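Drotbridge Court Residents' Association
Minutes of the meeting held 09/12/2019

Minutes of the last meeting were accepted, with one correction: the Duman quote for the stairwell lights was never "agreed in principle." It was received.

1. Bathroom refits
The board reported again on the Kollis proposal to refit bathrooms in all 70 units at $364 per unit. Several members asked what that price could possibly cover. The written offer says "refresh of wet areas" and little else. Kollis was asked in February for an itemized list and has sent a brochure instead.

Members questioned whether a refit is needed at all. The complaints on record are mostly about grout and slow drains, and a washbasin and mirror that do their job don't need replacing.
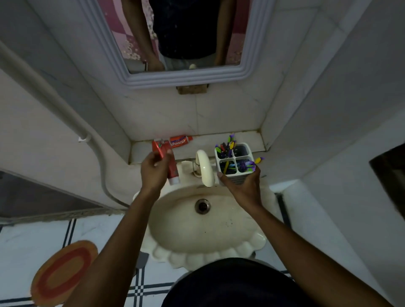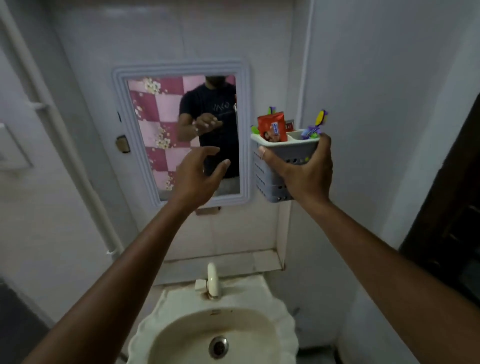

Bathroom with wall mirror and washbasin.

It was pointed out that the 20 percent discount for signing early has now been "ending soon" at three meetings in a row. The board was asked to stop mentioning it.

Motion to put off any decision until a full price list arrives - carried, 4 against.

2. Water meters
Dritari claims its meters will cut bills in the first year. No one present had seen figures from a building of this age. The board will ask for two addresses where the meters are in use, and will write to the residents there directly. The sales office is not to pick who we talk to.

3. Stairwell lights
Duman says the flicker on the second floor is "normal for the type." Members did not accept this. The final payment stays on hold.

4. Other business
The bike room lock has been fixed, or so we are told. Two members still can't get in with their keys.

Request for a summer party budget: no action.

Next meeting in February, same room.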